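4.3 False seating reports and protective stops

The insertion runs on the Zultau cell were logged without operator input between attempts. Of 3,000 attempts, the controller reported a seated part in 1,816. A later check of the logs by the second annotator, Saranya Kamath, showed that this number could not be taken at face value. In a share of the runs the reported depth was reached while the part was still on top of the sorter, and in 17 runs the arm went on pressing until the safety layer issued a protective stop. This section deals with those two faults. Grasp failures are covered in Section 4.2.

The controller (Bukico, release used throughout) moves through three states: approach, contact and push. The approach state ends when the estimated gap between the tips and the top face falls below a set threshold. That estimate comes from the wrist camera alone. At the end of the approach the tips hide the part of the board the estimate depends on most, and the shape outlines nearest the target are partly covered. 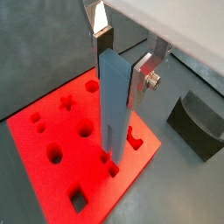 The fault begins in the hand-over from approach to contact. On entering the contact state the controller zeroes the force reading, on the assumption that the tips are still in free air. If the gap estimate is too large, the tips may already be bearing on the foam when the zero is taken, and the load present at that moment is removed from every later reading. The push state then starts with a hidden offset. The force limit still applies, but it applies to the wrong quantity.

Foam makes the error harder to catch. A rigid board would give a sharp rise in force over a very short travel, and even a badly zeroed sensor would trip quickly. Foam yields, so the force climbs slowly and the travel grows with it. The depth test, which looks only at travel past the contact height, can then be met by compression of the top face.
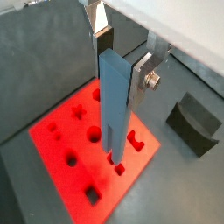 Figure 4. Wrist view with the slotted tips just above the foam surface. The small hole directly beneath them is partly hidden.

We first suspected the lighting. The gripper throws a soft shadow on the red surface, and the Tyagi outline detector had shown some weakness to shadow edges in our February tests. Refitting the detector with shadowed samples lowered the scatter of the gap estimate but left its offset in place. The offset was traced to the hand–eye calibration, which had been done at a greater working height than the one used for insertion. The error was small at that height and grew as the arm came down.

The fixed camera was not part of the control loop. It was used afterwards to sort the logged attempts by tip position. It gives a side-on reading of tip height that the wrist camera cannot, though it has a limit of its own: with the target opening behind the prongs, a tip resting on the rim and a tip just inside the hole look much the same.
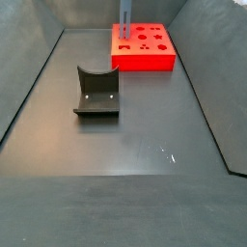
Figure 5. Fixed-camera view. The prong tips are at or just inside the top face of the red sorter, near its left edge.

For this reason we did not relabel attempts from single stills. An attempt was marked as falsely seated only when the force trace and the fixed-camera sequence agreed. Where they did not, the attempt was marked as unclear and left out of the fault rates.

The 17 protective stops share one further feature. In each, the push state ran to its full time limit of 3,000 ms with no depth report, and the retry routine then called the push state again without lifting the arm. The force was zeroed a second time under load – the same fault, now added to itself. The Fondeo safety layer reads joint torque directly and is not affected by the zeroing, so it was the only guard left in these runs.
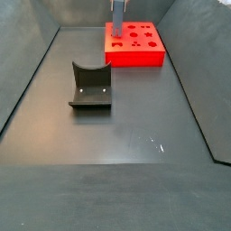
Figure 6. Fixed-camera view with the tips touching the top surface of the sorter. The target opening cannot be made out behind them.

Two changes were made to the controller on Jul 3, 2021. Zeroing now takes place at a fixed safe height before the approach begins, and is refused if the reading has moved during the sampling window. The retry routine must lift the arm clear and return to the approach state before it may push again. The depth test was left as it was so that later runs could be compared with the earlier ones, and it will still accept compression of the foam as travel if the contact height is set wrongly.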